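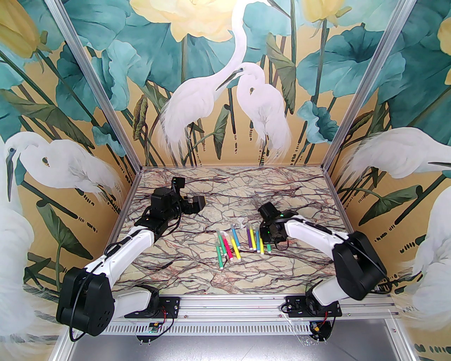
Felt-tip markers in the middle of the work surface.

Surdu: Tunel (Altmont, LP and download)

Tunel is the second full-length record by Surdu, the duo of Radu Pîrvu (bass, tape, electronics) and Tincuța Preda (voice, viola). It runs for 44 minutes over seven tracks. The first pressing is 200 copies on black vinyl, and the download comes as 24-bit files. I listened to both, the LP on a belt-drive deck with a moving-magnet cartridge and the download through the same amplifier and speakers, with levels matched by ear using the opening of track three.

The debut was recorded in one room with the players facing each other, and the spill between microphones was a large part of its sound. Most of Tunel was tracked separately. Preda's viola was recorded first, close and fairly dry, and Pîrvu built the low end under it over the winter. The sleeve notes credit Karine Friesen with the mix and Dorin Pană with the vinyl cut. The change of method is audible straight away. Bass notes now have a clear start and end, and the voice sits in front of the instruments where it used to sit among them.

Side one opens with the title track, a slow piece in five built on two viola notes a minor third apart. The bass enters late and low. On the download it is firm down to the bottom of my speakers' range. On the LP the lowest octave has been trimmed a little, presumably to keep the groove width under control, and the track is slightly better for it. The voice gains some room.

Track two is the shortest at 173 seconds and the only one with a drum machine. The kick has a hard click on the front that I found tiring by the third play. The hi-hat is panned far right and nothing balances it on the left. On headphones this is distracting. On speakers in an ordinary room it matters less.

"Thursday Shift" closes the side and is the strongest thing on the record. Preda sings a single verse three times, each at a different distance from the microphone, while the viola holds a drone that goes flat by a few cents over six minutes. The lyric is a list of things left in a staff locker. The tape echo feeds back near the end and is pulled down by hand — there is a small step in the level where the fader catches. I would have left it in as well.

Side two is less even. The first two pieces share a tempo and a key and could have been one. Zamfira Rusu plays accordion on the second of them and is mixed too low. Her part carries the only real change of harmony on the side, and it comes through clearly only in the last minute, after the bass stops. Anyone buying the record for her name should know that.

The penultimate track was made with a Skiltico delay unit and nothing else, according to the sleeve. It lasts a little over five minutes. The stereo field is wide and the noise floor is high, and I could not tell how much of the hiss was intended. The closing song goes back to voice and viola, with an edit halfway through where the room sound changes. It is a clean edit in musical terms, but the reverb tail before it is cut short.

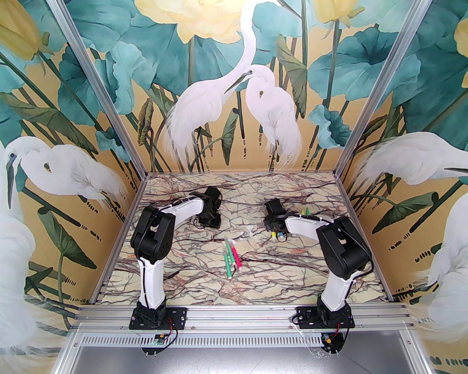 Is the LP worth buying over the download?

For side one, the LP is the better listen if your deck is properly set up. For side two I would take the download, as surface noise covers some of the quieter viola playing.

Pressing quality on my copy was good. Both sides were flat and centred, with a few light ticks in the lead-in and one louder one during "Thursday Shift" that did not clear after a wet clean. The inner groove of side two holds up well for sibilants, helped by the modest playing time. The disc comes in a plain paper inner, which leaves fibres on the surface, so replace it. The sleeve is thin card with a matt finish that marks easily. Lyrics are printed in Romanian and English on a single insert, in small grey type that I could read only under a desk lamp.

Mastering is restrained. None of the digital tracks shows obvious limiting, and the drum machine piece is the only one that sounds pushed. The gaps between tracks are longer on the LP than on the download, by two seconds or so in each case. The title track suits the longer gap. The two similar pieces on side two do not.

Compared with the debut, Tunel is better recorded and less well sequenced. The playing is more careful, and Preda's voice has improved in the lower register, where it used to lose pitch at the ends of lines. Pîrvu's bass parts are simpler than before and sit better in the mix. I miss the noise of the old room on the quiet songs.

Altmont plans a repress in March with the same lacquers.

Sound: good. Pressing: good. Packaging: fair.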